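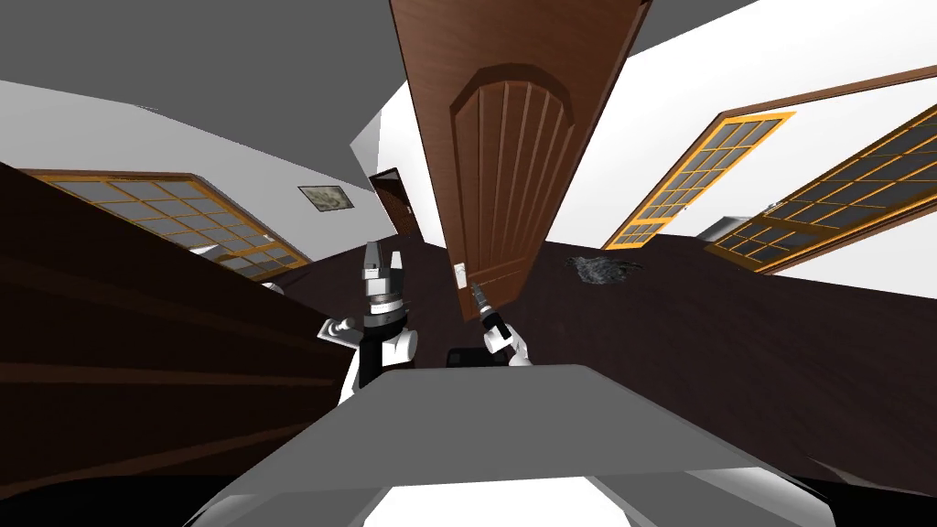
*Simulator view from the robot: both grippers, with the door behind them.*

## Practice run 2: holding the tool near the door

In the Bronidari club we do every task in the simulator first. For this one you need the room file "Vidmar" and your own copy of the control script.

1. Load the room and wait until the windows and the cabinet are drawn.
2. Set the arm speed to 30. Beginners should use 8.
3. Close the right gripper on the dark handle. Keep the left gripper upright and do not move its wrist.
4. Raise the right arm slowly toward the door. Stop before the tool touches the wood.
5. Save the log after 3000 steps.

If the view is tilted, do not correct it with the arms. Check the camera angle in the settings and write the value in your notebook.

Please send your log to Charito Padilla. She will compare it with the logs from December.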